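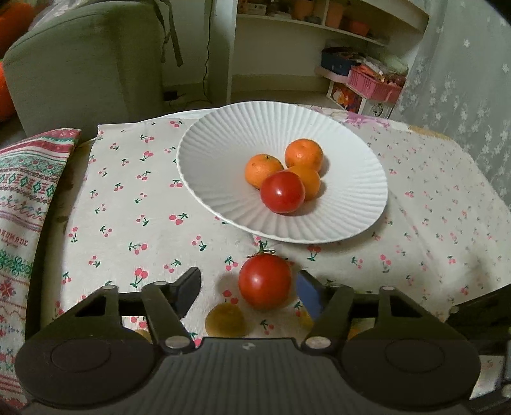
The second tomato, between the jaws, with three mandarins and its twin in the bowl behind.

I've read a lot of safety rules for grippers, and most of them are about fingers. Yours, I mean. Keep them out of the jaws, tie your hair back, know where the stop button is. Fine, good, please do all that! But I wanted to know who writes the rules for the tomato.

Kirsty Tosh does, as it happens. Her handling guide for Lerinia runs to 49 pages, and 4 of those are on soft fruit (I read them on the train and missed my stop). Her first rule is that you come in level and stop before you close. People hate it. They want to swoop in and grab, the way you would with your own hand, and then the jaws shut on the stem or push the thing across the cloth.

Rule two is to leave the table alone. Patterned tablecloth, ribbed bowl, curtain with flowers on it, all of that stays. Kirsty got into a long argument about this with Rogério Rezende, who likes a plain gray mat and says you can't compare two grasps if the background keeps changing. I'm with Kirsty, mostly. My kitchen has never once had a gray mat in it. Still, he got his way on one point: the guide now asks for a written note of what's on the table before you start, fruit by fruit.

Then there's the bit on cleaning the pads, which I'd have skipped if Heloísa Dantas hadn't made me do it. Wipe both pads between items, check the pivot screws every 18 grasps, and write it down each time. By Thursday I had a very boring notebook and a strong opinion about pens.

The next version is due in November, and Kirsty says grapes are going in.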